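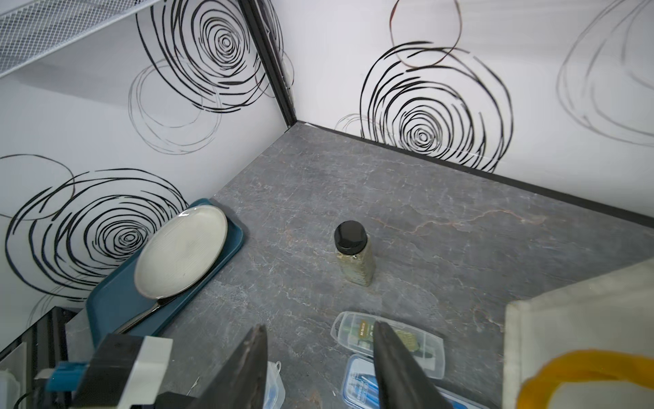 3.2 Surfaces, trays and the problem of small clear things

What makes a household table such a rewarding place to study tidying is how much of the work is decided before anything is picked up. Participants sort by eye first. Clear plastic gives them trouble almost every time, and we were delighted by how consistently this showed up across the 1,643 placements coded for this part of the study. A transparent case or a small bottle takes on the colour and pattern of whatever is behind it, so against a veined grey tabletop its edges have to be found from highlights, labels or the cap. Screw caps turned out to be wonderful landmarks: in the diary notes collected by Frøydis Vik, people describe small bottles almost entirely by their lids.

Trays behave differently. A coloured tray is seen straight away and becomes the anchor for everything else, even when it's meant to be put away itself. Of the 245 layouts we coded, 113 ended with the tray serving as a kind of second table, with a plate or utensil left resting on it. Tuva Nygård has called this "parking", and we've adopted her term for the remainder of the paper.
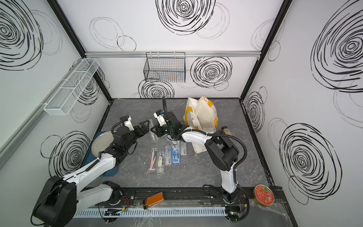

Figure 4. Table layout with clear cases at the centre, teal tray and round plate to the left, cap toward the back, and wire baskets on the rear and left walls.

Baskets raise a lovely question of their own. Both wall baskets are open mesh, and participants agreed that anything stored in them should stay visible from the table. They disagreed, sometimes at length, on what belonged there. Soft items such as caps were sent to a basket early and with little thought. Narrow cases were kept on the table until they could be lined up or stacked, and several people in the Ludlow group rebuilt the same row more than once to get the edges flush.

Two coders, Osvaldo Seixas and Njål Sundqvist, labelled each layout independently using the categories in Section 2. Most of their disagreements concerned plates leaning on another object, which one coder treated as stored and the other as parked. We kept both labels, and the split proves very useful in Section 4, where leaning objects are analysed as a group.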